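December, bench log, Pleltari shop, back room

Started at 7:40 in the evening with cold tea and a laptop that wanted to update itself. Plan for tonight was to get the block-row job running start to finish in the sim so that Savvas can stop asking me when he can bolt the real arm down. (He has the base plate drilled already and it's sitting on the shelf by the band saw with his name taped to it. I feel watched.)

For anybody picking this up cold: the job is four lettered cubes, one flat square mat, one arm, and at the end the cubes should stand in a row on the mat. That's the whole thing. Arsalan wants it for the open evening and I said sure, how hard can it be, back when it was warm out.

Skakodeo loaded the room fine after I fixed the path to the floor texture. I had a typo in there for two weeks and had been working on a plain gray floor without really noticing! With the tile back in, everything looks far busier, and that's what I want. I'd rather the block finder trips over a loud floor now than over the shop floor later. I also left the odds and ends on the table, the multimeter and the soda can, because the real bench has never once been clear.
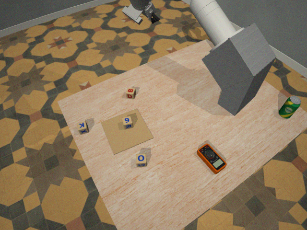
Anyway, the first thing I did was go through the starting layouts. The old script dropped the cubes at random and every so often two would land touching, and then the planner would sulk and refuse to pick either. I put in a minimum gap and a check that at least one side pair is free for the fingers. The layout I kept coming back to tonight is seed 637. It's a nice middling one, nothing hard against a table edge by the gripper's standards, and one cube starts out on the mat already, so the code has to decide whether that one is fine where it is or needs to move.

It was not fine where it was, as far as the code was concerned. My first version moved it every single time, even when it was inside tolerance, picked it up and put it straight back down. Sohail laughed so hard at this he had to put down the soldering iron. Fixed with one comparison. I'd been measuring the offset from the mat center when I should've measured it from the slot.

Then grasp height. The Candano fingers have that bend in them and the model file I got had the tool point up at the hand, way off from the tips. So every approach came in too low and I'd been covering for it with an ugly number in the config. Took the number out, moved the tool point to between the tips, and five other things got simpler. Should've done that in the fall.

I slowed the approach right down for the next part and stepped through it, mostly so I could watch the tips on the way in. You learn a lot from just tapping the space bar and staring.
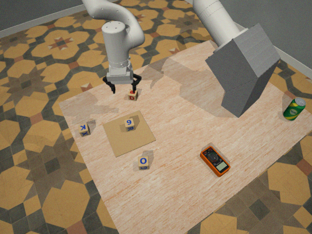 Fingers spread over the red-lettered cube.

Yaw was the next headache. A cube looks the same to the gripper every quarter turn, so there are several good ways to grab it, and the planner was choosing whichever one came first in the list. Sometimes that meant the wrist wound itself nearly all the way around for no reason. Nighat suggested sorting the options by how far the wrist has to travel from where it is now and taking the smallest. Ten lines, works great, and the whole run looks calmer. I owe her a coffee (she says two).

The catch is that the letters don't come out facing the same way anymore. Arsalan's going to want them to. I told him the row comes first and the reading direction comes later, and he made the face. I'm writing it down here so that it's on record: letter direction is NOT in this version. If we do it, we need to pass the letter angle through from the block finder, and the block finder doesn't know it. It only knows colored marking, yes or no.

Second bug, and this one ate most of an hour. The place step was releasing and lifting in the same command, so one finger would drag on its cube as it left and nudge it a hair crooked. You could hardly see it on the first one but by the end of the row the errors piled up. Split it into open, wait, lift. Amna had told me to do this, in writing, on the whiteboard, and I'd wiped it off to draw the shelf layout. Sorry Amna.

I went back over the placing code with the wrist camera up, since that's the only view the real arm is going to have for the close work.

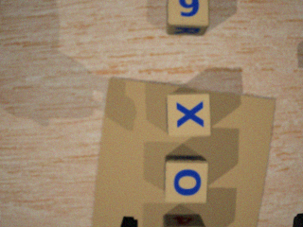 How much space should I leave between cubes in the row?

Enough that the fingers can let go without shoving the neighbor, so it depends on which faces you grip. We grip the sides that don't face another cube, and with that a 2 mm gap in the slot positions has been plenty. If you grip along the row you'll need at least a full finger thickness plus whatever your arm's slop is.

Okay, noise. The wrist view in Skakodeo has blur and grain turned on and I'm keeping both. With them off, the edge finder is perfect and teaches me nothing. With them on it sometimes grabs a shadow edge instead of a cube edge, mostly when two shadows overlap and make a dark peak. Tried raising the threshold, lost real edges on the shaded sides. Tried looking at color only, which is better on the bare wood and worse on the mat, because the cubes and the mat are both tan-ish. Ended up using both and taking the color answer whenever they disagree. It's a bit of a hack and I'd be happy for somebody smarter to replace it.

By 10:15 I had a batch going, 50 runs with fresh seeds, screen off to save time, and went to help Sohail find the end of the solder. When I came back 27 had finished and the laptop had gone to sleep. Naturally. I turned sleep off and let the rest go while I swept. Haven't sorted the failures yet, but the log has a bunch tagged "place offset" and I bet those are the shadow thing again.

I did one last check from the side, with the arm parked high over the mat, just to be sure the retreat height clears a finished row with room to spare. I'd like it lower on the real one, for speed, but Savvas wants it high until the first time we've run a full evening without hitting anything. Fair. 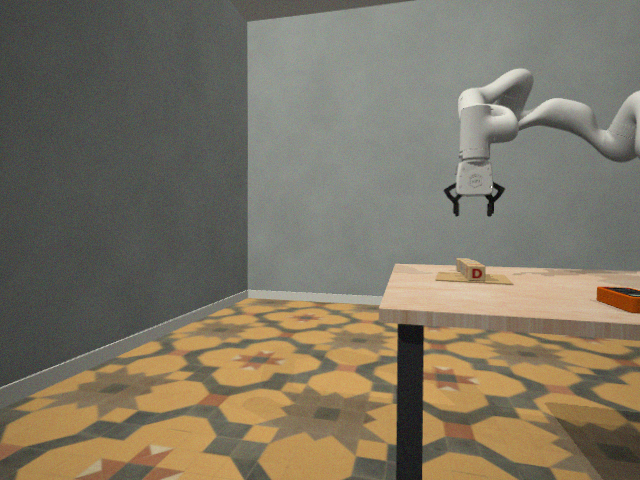
Can the same script drive the real arm once it's bolted down?

Mostly, if you swap the scene loader for the live driver and redo the camera offset on the real mount. The pick and place steps don't know which one they're talking to. Speeds should be set way down for the first session, and somebody needs a hand on the stop button the whole time.

To do before next time:

Sort the failed runs by tag, send the list to Nighat.
Tape down the real mat. Double-sided, from the drawer under the vise, the cheap stuff leaves goo.
Ask Lodhi if the longer wrist cable came in.
Measure the real cubes with calipers, all of them, because I've been trusting the packet.
Put Amna's open-wait-lift note back on the whiteboard, in marker that doesn't wipe.
Tell Savvas he can bolt the plate down. Base goes on the wall side, cable exit to the left, and please leave me room to get a screwdriver behind it this time!

Locked up at 11:20, heater off, batch still running under the bench with a note on the lid.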